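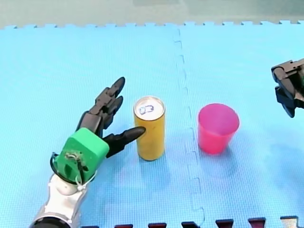
**Teleop demos: glove for the hand, leader arm for the gripper?**

**arholm_bench** – Oct 29, 2024
Hello all. Our task is a can and a cup, with a five-day break in the middle, so we have 304 demos from September and 42 new ones. The left side is the many-fingered hand and I drive it with a glove. The right side is a plain gripper on a leader arm. My problem is the thumb. It arrives at the can before the other fingers, and in many demos the can is pushed over. Should I delete these?

**Caldeira6**
I would delete all of them. The policy learns what you show it, also the bad habit.

**lacey_lambert**
I do not agree with Caldeira6. We trained in Ultville with only clean demos and the arm had no idea what to do after a small push. Keep the ones where you correct the grasp, and remove only those where the can falls.

**Caldeira6**
With 42 new demos, maybe. With 307 I would still be strict.

**zenville_tom**
Is the thumb early in the glove data too, or only on the robot? I had a delay of 6 frames on one finger and I blamed my own hand for weeks.

**arholm_bench**
Good question, I have not compared. I will plot both this evening.

**lacey_lambert**
Please also try to come in with the fingers more open – and keep the gripper still until the hand has closed. Moving both sides together is hard for the operator.

**arholm_bench**
Thank you Lacey, I will record a few in this way and post the plots.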